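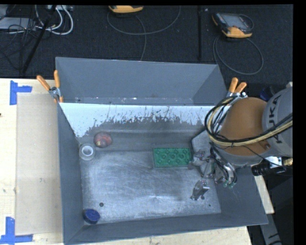

Poste de dévracage Memness : bras KUKA, bac métallique gris, quatre objets en vrac.

Memness — poste de prélèvement en vrac pour ateliers de tri
Réf. 1,468 — distribué par Favina

Memness prend un objet dans un bac et le pose ailleurs. Dit comme cela, le travail paraît simple, et c'est généralement ainsi qu'on le présente à ceux qui ne l'ont jamais fait 7 heures de suite. Une brique de jeu verte, une balle rouge, un rouleau de ruban adhésif : chaque forme demande sa prise, et le bac ne range rien de lui-même.

Ce qui change pour l'équipe
Le geste répétitif passe à la machine. Restent aux opérateurs le réglage des prises, les cas douteux et le privilège de décider ce qui est un cas douteux. Chez Hinrichs, premier atelier équipé, les deux trieuses du matin sont devenues conductrices de poste après une formation de 2 jours. Elles ont gardé leur vestiaire, leur cafetière et le droit de dire au bureau des méthodes que la consigne est mal écrite. Le mal d'épaule a baissé. Le nombre de réunions, pas encore.

Il faut le savoir avant de commander : un poste de ce genre ne supprime pas les interruptions, il les déplace. On se penche moins sur le bac, on regarde davantage un écran. Certains préfèrent, d'autres moins. Prévoyez une rotation.

Caractéristiques
Cadence : nearly 200 prises par heure en objets mélangés, moins si vous y glissez des pièces plates et lisses
Reprise manuelle : à tout moment, poste à l'arrêt
Bac : au choix du client, y compris celui qui a déjà beaucoup servi
Journal des échecs de prise : exportable vers Wikiteck, lisible par un humain patient

Compris dans la livraison
Mise en route sur site, formation des conducteurs, notice en français relue par des gens qui s'en servent. Le bras n'est pas compris — nous adaptons Memness à celui que vous avez.

Non compris
L'annonce à l'équipe. Nous conseillons de la faire avant l'arrivée des caisses.

Délai
Sur devis. Pas d'installation en août, Favina est fermée.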